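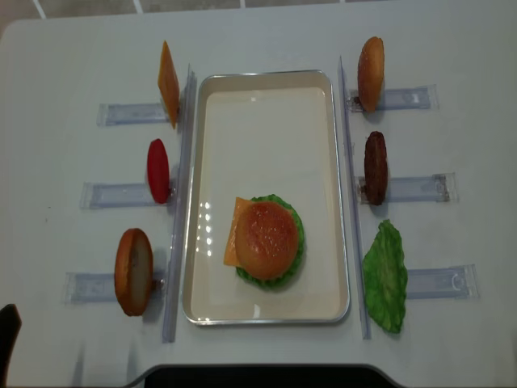
Slide 1. Toy burger on a tray, cheese sticking out on the left.

School lunch lines: what we changed at Parnar. Talk notes, Jocelyn Gatchalian, January 29, 2019.

Say hello, thank Noel Dagdag for the slot. Keep the intro under a minute.

Parnar serves 775 students in two lunch periods. In September the average wait at the hot counter was long enough that kids were skipping the meal. Benjie Lumbao timed the line for a week before we touched anything.

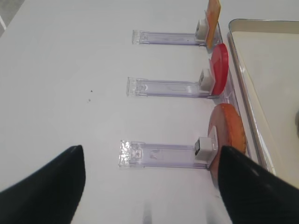 Slide 2. White tabletop, orange piece at right.

First change – payment moved to the front of the line. Staff didn't like it. Give Elínborg's side here, she ran the register for years and had good reasons.

Second change was the menu board. Two hot choices a day, posted the afternoon before. Students who know what they want don't stop at the glass.

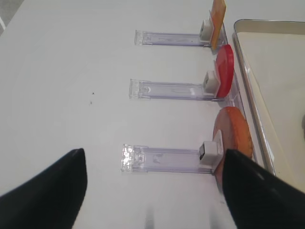
Third, we opened a pickup window for pre-orders. 33 orders on the first day, 261 by the end of the second week. Pause for questions about allergies. Eskil has the handout.

What didn't work: the second salad bar. It blocked the door and we took it out. 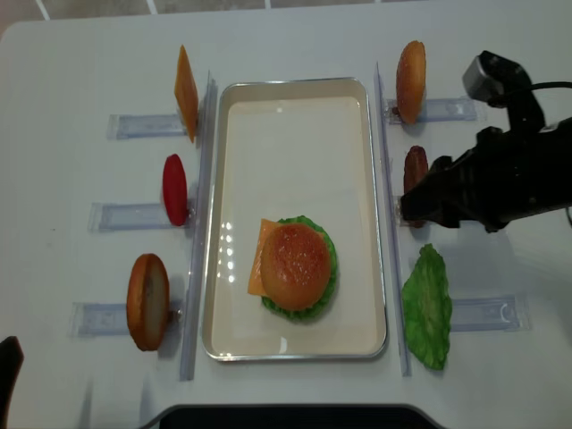 Slide 4. Toy burger stack, tray empty at the far end.

Costs next. The window came to $2,020 with the shelf. Ocampo is trying the same layout – mention the visit.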